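About Wulley

We put desks together. Also monitors, panels, frames, whatever came flat in a box and has sat in your hallway since September. Started with 4 of us and one van – still one van. 535 jobs so far, most of them in Koltmont, a few out past the Zustik building where parking is awful.

We work on your floor if there's space, tile is fine, carpet is better. Big black tops show every fingerprint so we wipe them down before we go. Shoes off if you ask. Chairs can stay were they are. 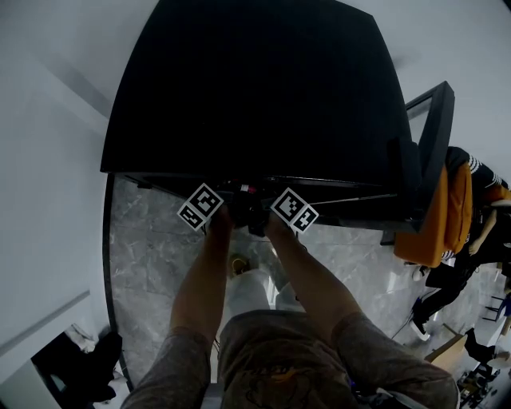 Kiều wrote in to say the desk we did for her is still level, but she'd wished we had told her to keep the spare bolts. Fair. We bag them now and tape the bag underneath.

Flat rate for one item, two is cheaper. No wall mounting, sorry – maybe next year. Call before noon for same day, texts get read eventualy.

Share 47
4 comments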